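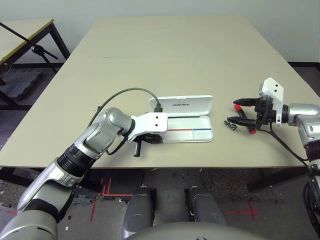
Buscar en el foro Búsqueda avanzada

Inicio Foros Talleres Calendario Normas Acceder

Foro del Taller de Robótica Estside > Proyectos de curso > Manipulación bimanual

Tema: Criterios de evaluación para la tarea del estuche

coordinacion_estside
Estimados participantes:
Se abre este hilo para recoger observaciones sobre el borrador de criterios de la tarea del estuche, que formará parte de la demostración final de julio en la sede de Turkport. El texto provisional establece lo siguiente. El robot parte con los dos brazos sobre la mesa y el estuche abierto. Con la pinza izquierda debe mantener el estuche en su sitio; con la derecha, recoger el rotulador, depositarlo en la bandeja y cerrar la tapa. Cada equipo dispone de 3 intentos. El tiempo máximo por intento es de 300 segundos. Las observaciones se admitirán hasta el 8 de julio de 2019.

equipo_flallard
Agradecemos la publicación del borrador. Nuestro equipo solicita que se revise el reparto de la puntuación. Tal como está redactado, la sujeción con la izquierda no recibe puntos propios, a pesar de que es la parte a la que hemos dedicado más sesiones. Si la pinza presiona en exceso, el estuche se desplaza hacia el otro brazo y la recogida queda fuera de alcance. Si presiona poco, la tapa arrastra el conjunto al cerrarse. Proponemos que la estabilidad del estuche se valore por separado.

mvr_tutor
Discrepo respetuosamente. La sujeción es un medio para completar la tarea y ya queda reflejada en el resultado. En la convocatoria anterior se puntuaron los pasos intermedios y hubo equipos que acumularon una nota alta sin haber cerrado nunca el estuche. No me parece un precedente que convenga repetir.

equipo_flallard
Entendemos el argumento, pero la convocatoria anterior se celebró con una sola pinza y con piezas fijas. La comparación nos parece limitada. Un equipo que coordina ambos brazos y falla únicamente en el cierre no debería obtener la misma calificación que otro que no llega a tocar el rotulador.

taller_vanacker
En nombre del grupo de prácticas Van Acker, deseamos plantear dos cuestiones de procedimiento.
Primera: el borrador no indica qué ocurre con el clip metálico. ¿Se considera objeto de la tarea o distractor? En nuestras pruebas lo dejamos junto al rotulador y la detección lo confunde en ocasiones con un extremo de este, sobre todo cuando refleja la luz.
Segunda: el cable conectado a la tapa. Describe un arco por detrás del brazo izquierdo y condiciona la trayectoria. Rogamos que se especifique si permanecerá conectado durante la evaluación.

coordinacion_estside
Respuesta a Van Acker: el clip es distractor. Moverlo no penaliza; introducirlo en la bandeja, sí. En cuanto al cable, permanecerá conectado en todos los intentos y la planificación de movimientos deberá contemplarlo. Ambas precisiones se incorporarán al texto.

usuario_r28
Buenas tardes. Curso el primer año y tengo una duda básica. ¿La orientación del rotulador será siempre la misma? Nosotros hemos entrenado únicamente con la colocación en diagonal.

mvr_tutor
No debería ser siempre la misma. Un sistema que solo resuelve una diagonal ha memorizado una posición. Recomiendo variar el ángulo desde ahora, aunque la tasa de éxito descienda durante unos días.

equipo_flallard
En este punto coincidimos con el tutor. Disponemos de 700 demostraciones teleoperadas, de las cuales 28 se registraron con el rotulador paralelo al borde de la mesa. Podemos ceder ese subconjunto a los equipos de primer año si la coordinación lo autoriza.

coordinacion_estside
Autorizado. Se ruega entregar los archivos con la nota de calibración correspondiente — sin ella no se publicarán en el repositorio común.

taller_vanacker
Una última consideración sobre la nota. Podría aceptarse una fórmula intermedia: puntos por la recogida y por el cierre, y una deducción si el estuche pierde su posición. De este modo la sujeción cuenta sin constituir un paso puntuable.

mvr_tutor
La fórmula me parece admisible siempre que la deducción sea pequeña. Mantengo mi reserva sobre los puntos por recogida sin depósito en la bandeja.

equipo_flallard
Por nuestra parte la aceptamos, si bien seguimos considerando preferible la valoración separada. Solicitamos que conste.

coordinacion_estside
Consta. Se estudiará la propuesta de Van Acker y se publicará una segunda versión del borrador en este mismo hilo.

Contacto | © Taller de Robótica Estside | Volver arriba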